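Cleaning cloths leaving lint and stiff corners on an oiled butcher-block bench

Last updated 11 Oct 2024

Talside
We have a butcher-block bench in a shared workroom, finished with oil and re-coated each January. It gets wiped at the end of the day with white cotton cloths. Two problems. The cloths leave lint in the grain, and after washing they dry stiff, so they don't fold flat. I've tried a hot wash and a cold wash with the same powder. Is this the cloth, the detergent or the oil? I'd also like a fold that makes it clear which cloths are clean, as people keep grabbing the used ones.

14 comments

Grusgate
Stiffness is normally detergent residue, made worse by hard water. Halve the dose, skip fabric softener (it coats the fibre and cuts absorbency) and run 2 rinses. If they are still stiff, soak for 3 hours in warm water with washing soda, then rinse again.

Lint is a separate matter. Open-weave cotton sheds at any cut or unhemmed edge. Retire anything with a fringe, or hem it. Wash new cloths three times before they touch an oiled surface. A finish that is still tacky will also grab fibre, so check the bench with a dry fingertip before blaming the cloth.

One caution – any cloth used to apply drying oil must not be left crumpled. It can self-heat and catch fire. Lay it flat outdoors until it is hard, then bin it. Do not put it in the dryer.

Org44
just use microfibre, problem solved

Nondton
Microfibre works on sealed tops but drags on oiled timber in my experience. I'd stay with cotton and follow the rinse advice above.

For the fold, use a triangle. Lay the cloth square, bring one corner to the opposite corner and smooth outward from the crease. Clean cloths are folded, used ones go straight in the bin by the door, and anything left in a heap counts as used. Clear the bench of cups and bottles before wiping, or you only clean between them. 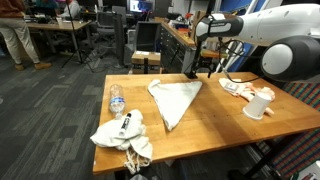

Colour also helps if the budget allows it. We moved to grey for oiling and kept white for wiping, and the two are washed separately. Mark the oiling ones on the hem with a laundry pen.

3 shares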